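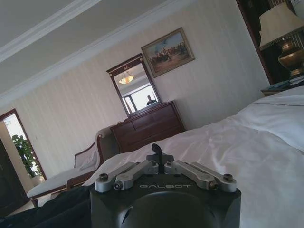
White duvet, striped wallpaper, and one dark thing still waiting on the bed.

On Tuesday I finally decided to fold the laundry on the bed and not on my knees in front of the TV. My friend Thitima has told me this many times, and I must admit she is right. A big flat place makes it much easier, and a black shirt on white bedding is easy to see.

I always begin with T-shirts. I hold each one by the shoulders, let it hang for a moment and then lay it down with the front facing the bed. The sleeves go in first, then the sides, then I fold it up from the hem in 3 parts.
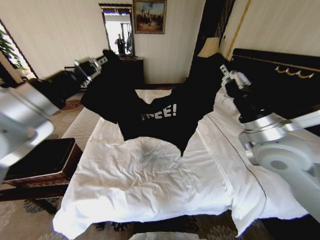 The black T-shirt with "FREE!" on the chest, held up over the bed.

Shirts with big letters I fold a little differently - the print stays outside, so I can find them in the drawer. Socks I leave for the evening. I still don't have a good method for them, and if you have one, please write to me.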